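4.3 Joining spelling variants of a family name

Before you start this section, the parish index for your area must be loaded in Flono (see 4.1). The steps are the same for the desktop and the browser version, only the colour of the menu is different.

Old clerks wrote a name as they heard it. In the Zamuvdale registers the same household can be found as Skolell, Scolel, Skolle and Scholell inside 32 years. Flono keeps every spelling as it stands in the source, and you tell the program which spellings belong to one name group.

Making a name group

1. Open Names, then Groups.
2. Click New group. Type the main spelling in the top field. Use the form which the family uses today, or the most frequent one if no family is living.
3. Click Find similar. The program shows a list of spellings with the number of entries for each. For Skolell in the Zamuvdale index this list has 1,589 entries in total.
4. Tick the spellings which you want to join. Leave the others without a tick, you can come back to them.
5. Choose a reason from the box on the right side: Clerk's spelling, Translation, Changed by the family, or Unsure.
6. Click Save group.

Note: Find similar compares the first letter strictly. If you expect that Sk was also written Sch or Sg, this is found, but Esk is not. Such forms must be typed by hand in the field Add spelling.
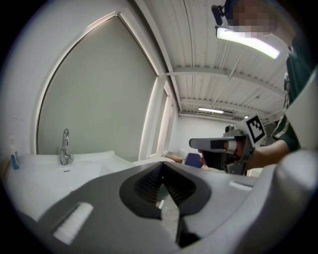

Hand-held gripper, close up, with a second one held by a person in a dark green top.

Caution: Do not tick Merge people at this step. Joining spellings does not change any person in your tree. Merging people does, and it can be undone only until you close the file.

Names which are not family names

In many trees the second name is the given name of the father and is not passed on further. Lensa Kahsay is then the daughter of Kahsay, and her children will carry her husband's given name. If you put such names in a group, Flono will draw lines between families who have nothing in common. A test tree with the name Mekonnen gave 1,381 suggested relatives in this way, and almost all were wrong.

1. Open the person and go to the tab Name.
2. Change Type of second name from Family to Father's name.
3. If a grandfather's name is known, write it in the third field. Leave the field empty when you do not know it.
4. Click Apply to children only if the children follow the same custom. For a child born after the move to another country, please check the birth record first.

Note: Persons with the type Father's name are sorted by given name in all printed lists. This is correct and can not be switched off. 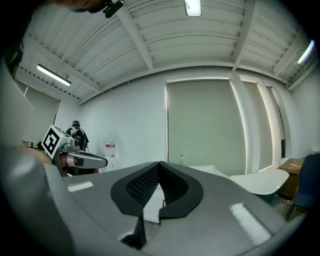
Page last changed: May, by Yeshi Ambaye

Checking a group against the sources

A group is only as good as the records behind it – so please look at some of them before you print or share the tree.

1. In Groups, select the group and click Show sources.
2. Sort by Year. Look for the place where one spelling stops and the next begins. Often this is the year when a new clerk arrived.
3. Open at least two entries from each side and compare the names of the parents, the farm or street, and the godparents.
4. If they agree, set the group to Checked. The small flag beside the name becomes green.
5. If they do not agree, click Split from here. Flono makes a second group with the later entries and keeps your notes in both.

Groups with over 3,000 entries open slowly. You can limit the view with From year and To year, and the limit is kept until you press Clear.

Caution: The coat of arms shown in the side panel belongs to the index supplier's picture collection. It is chosen by spelling alone and is no evidence that your family had a right to it. To hide it, go to View and remove the tick at Heraldry.

If Show sources is grey, the index was loaded without images. Load it again as described in 4.1, step 5, and choose With images. Your groups are not lost by this.

Next: 4.4 Places which changed their name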